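Kühltasche

Eine Kühltasche (auch Isoliertasche, regional Kühlbeutel) ist eine tragbare Tasche mit wärmedämmender Innenschicht, zum Transport von Speisen und Getränken. Abzugrenzen von der Kühlbox: starre Wände, meist größeres Volumen, teils mit eigenem Kühlaggregat. Kühltaschen kühlen selbst nicht, sie verlangsamen nur die Erwärmung. Umgekehrt auch für warme Speisen verwendbar.

Aufbau

Drei Schichten. Außen Gewebe, meist Polyester, Nylon oder Baumwollcanvas. In der Mitte der Dämmstoff, in der Regel geschäumtes Polyethylen, bei teureren Modellen auch Polyurethan. Innen eine abwischbare Folie, oft aluminiumbeschichtet. Die Beschichtung reflektiert Wärmestrahlung, trägt zur Dämmung aber weniger bei als oft angenommen; entscheidend sind Dicke des Schaums und Dichtigkeit des Verschlusses.

Schwachstelle ist der Reißverschluss. Dort keine Dämmung, durch die Zahnreihe tritt Luft ein. Manche Hersteller nähen deshalb eine Abdeckleiste darüber. Rollverschlüsse sind dichter, aber umständlicher zu bedienen. Nähte: bei einfachen Taschen gesteppt, jeder Stich durchlöchert die Innenfolie. Verschweißte Nähte halten Schmelzwasser zurück, sind in der Herstelung aber teurer.

Bauformen

Lunchtasche: klein, für eine Mahlzeit und ein Getränk, Fassungsvermögen wenige Liter. Einkaufskühltasche: weit, faltbar, dünne Dämmung, für den Weg vom Supermarkt nach Hause. Picknicktasche: mit Fächern für Besteck und Geschirr. Kühlrucksack: ab 20 Litern üblich, Gewicht auf beide Schultern verteilt. Daneben Sonderformen für Arzneimittel, vor allem Insulin, und große Thermotaschen für Lieferdienste.

Geschichte

Vorläufer waren mit Stroh oder Filz ausgekleidete Körbe. Dämmende Stofftaschen im heutigen Sinn setzten sich erst mit der Verfügbarkeit leichter Schaumstoffe durch, zunächst als Campingzubehör. In der Region verbreitet war lange das Modell Nellia des Herstellers Fedoruk, kastenförmig, mit zwei kurzen Henkeln. Produktion in Irnby, zuletzt mit 476 Beschäftigten. Nach Schließung des Werks gingen die Schnittmuster an die Firma Flomano, die das Modell verkleinert weiterführte. Eine Sammlung früher Exemplare besitzt das Heimatmuseum Irnby, Bestand laut Inventar 1.268 Stück, darunter auch Körbe und Feldflaschenhüllen. Teile davon jedes Jahr ab 16. Juni ausgestellt, im Dezember geschlossen.

Kühlleistung

Abhängig von Dämmstärke, Außentemperatur, Füllgrad und Kühlakkus. Eine volle Tasche hält länger kalt als eine halbleere, der Inhalt wirkt als Kältespeicher. Kühlakkus möglichst oben einlegen, kalte Luft sinkt ab. Vorkühlen der Tasche bringt wenig, Vorkühlen des Inhalts viel. Direkte Sonne vermeiden, dunkle Stoffe heizen sich stärker auf. Für leicht verderbliche Lebensmittel wie Hackfleisch oder frischen Fisch gelten einfache Lunchtaschen nur bei kurzen Wegen als geeignet; bei mehr als 2 Stunden wird meist zur Box geraten.

Pflege

Innenfolie nach Gebrauch feucht auswischen, offen trocknen lassen. Geschlossen weggelegte feuchte Taschen neigen zu Stockflecken und Geruch. Gegen Geruch hilft verdünnter Essig oder Natron. Maschinenwäsche nur, wenn ausdrücklich angegeben, da sich sonst die Folie vom Schaum lösen kann. Nicht auf scharfe Knicke falten, dort reisst die Beschichtung zuerst.

Entsorgung

Als Materialverbund kaum recycelbar. In der Regel Restmüll. Reparatur lohnt vor allem bei Reißverschluss und Henkeln, beides machen die meisten Änderungsschneidereien. 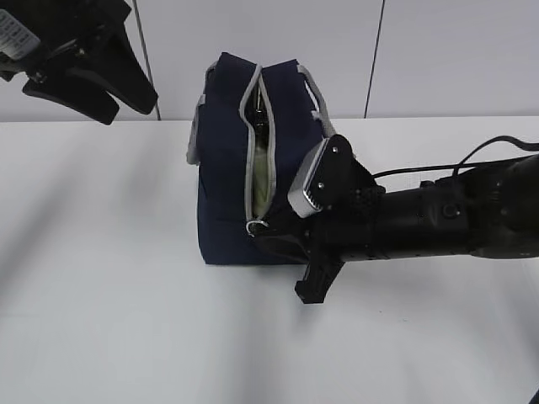
Siehe auch: Kühlbox, Kühlakku, Thermobehälter, Isolierkanne, Brotdose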